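Galleries > Clubs and Halls > Flustbridge Badminton Club

The Entry at Flustbridge: Mats, Doorways and Where Everything Lives

I've been wanting to put up a page on the entry for ages, and a few of you asked for one after the last newsletter, so this is it! Most clubs show off their courts (ours are lovely too, and they have their own gallery) but I have a real soft spot for the bit between the street and the first court. It's where you stamp your feet, find your other shoe and hear who won the doubles. When we took over the old MacAulay building it was bare concrete and a coat hook. We've done a lot with it since.

Everything was done on a tight budget. The whole entry came in at 500 dollars, not counting the cabinet, and I'm very proud of that number. The mats were the biggest single purchase and I'd buy them again tomorrow.

I should say something about the mats first, as that's what people ask me. We went for dark charcoal. I was talked out of a nice oatmeal colour by Jessie Galbraith, and she was completely right - mud from the parking lot would have finished it in a week. What dark mats do show is lint. Every bit of sock fluff and tissue turns up on them like stars, and you stop minding after a while. A stiff brush lifts more than our vacuum does, if you go across the pile first and then along it. Shake the small mat outdoors and leave the big one where it is, it weighs a ton.
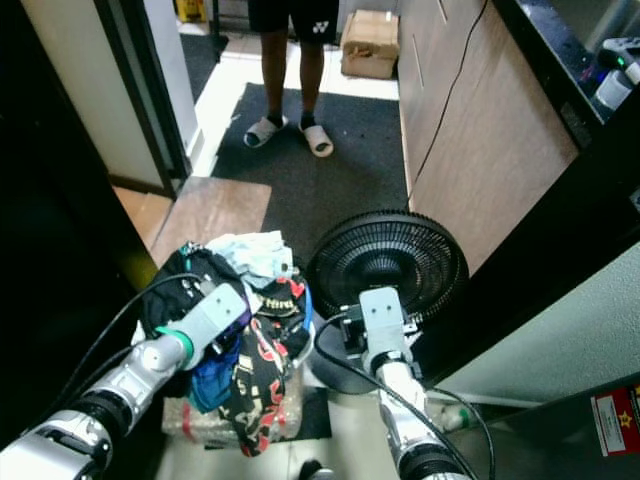
The other thing I love is having a proper change of floor as you move through. Pale tile, dark mat, a bit of wood grain - your feet know where they are before you do. My dad used to say a hall should tell you where to put your boots, and I think of him every time I sweep it. The white tile is a cheerful thing to have underfoot in February, when it's dark by the time juniors start and everybody comes in grumbling about the roads.

Slides are the club's unofficial uniform, by the way. Socks and slides to the door, court shoes on at the bench. I held out for two seasons and now I own three pairs. They're so easy! Court shoes stay clean, the floor stays grippy, and the grit stays on the mat where it belongs.

A word on the tall cabinet, which gets more compliments than anything else in the building. It's a light brown wood-grain one and I found it second-hand through Grarnis, the office clearance people out past the overpass. Four of us walked it in on blankets. It has a few marks on it and I wouldn't dream of touching them up. A plain, tall cabinet with a flat face makes a small area feel so much calmer than a row of hooks and shelves ever did. If you're fitting out a hall of your own, look at office clearances before you look anywhere else.

The pale mint green was my pick, and I'll defend it to anyone. We'd had a run of grey everything and I wanted one colour that felt fresh. It's a shade called Kedska in the paint shop's book and it goes beautifully with light wood. A neighbour has since done her laundry room in it, which made my whole month.

Cardboard boxes come and go. Shuttles, jerseys, lost property, the odd donation of grips - if it arrives in a box, it tends to spend a night or two on the floor before it finds a home. I used to fuss about that. These days my only rule is that boxes keep clear of the doorway, and that a wet-floor sign goes out whenever there's been mopping. The little yellow ones are perfect for a space like this, as they fold flat and tuck in anywhere.

Still on my wish list: a longer bench, a boot tray with a decent lip on it, and a clip or two to keep cables neat. I'd also love a second narrow mat for the side entrance, if anyone spots one in charcoal. We have 291 members on the books now and it feels like half of them come through at the same moment on social night, so a bit more mat would be very welcome.

If your club has an entry you're fond of, please send me your pictures. I'd love to see how other people have laid theirs out, especially in older buildings with odd corners and doors that open the wrong way.

Posted Jul 9, 2020

Filed under: Our Building, Entryways, Flooring and Mats, Club Life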